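Moving house, or how I learned to love the library table

4/9/23

So we finally did it, we moved to Wustport. I've been threatening to write this post since February, which was when we signed the lease, and then of course I packed the good notebook in a box and couldn't find it until last week (it was in with the baking pans, don't ask me).

First, the thing everybody keeps emailing about: yes, you can hear the ferry. It goes three times before breakfast and I slept through all of them by the second week. What I do hear is the gulls. They land on the roof right over the bedroom and stomp. I had no idea birds could stomp!

The apartment is smaller than the old place in Grolside and we got rid of so much stuff. I sold the big desk, which I'd had since college, and I cried a little when it went down the stairs. Then I spent a week typing on the couch with my knees up and my neck went completely stiff, so I started walking over to the Annan Street library in the afternoons. They have those long tables by the window and a radiator that clanks. I got more done there in 3 afternoons than I had all winter. Part of it is having to put shoes on. Part of it is the man who does the crossword across from me and sighs at it.

Money talk, because I always like it when other people share. The movers were supposed to be 2,000 dollars and they were, to the dollar, which shocked me. The surprise was the electric. Voltell wanted a 387 dollar deposit before they'd switch us on, and they only told us that on the phone the day before we got the keys. If you're moving out here, call them early and ask. You get it back after a year of paying on time, or so they say. I've put a note on the calendar.

Other things I'd do differently: I would not have packed the shower curtain. I would have labeled the boxes on the side instead of the top, since every single one ended up under another one. And I'd have eaten down the freezer, because we gave away so much soup.

What I miss is the bakery, mostly, and the 77 bus, which stopped right outside our door and went everywhere I ever needed to be. The bus here comes when it feels like it. I've been walking a lot more and my winter boots have given up at the heel, so now I'm looking for a shoe repair place. Anyone?

I still go to the library even though we have a proper table at home now. I've got the tomato seeds going on the kitchen windowsill, too, and I'll do a whole post on those once they look like something. Right now they look like dirt.
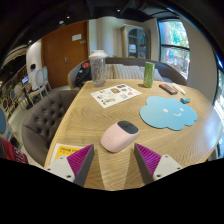
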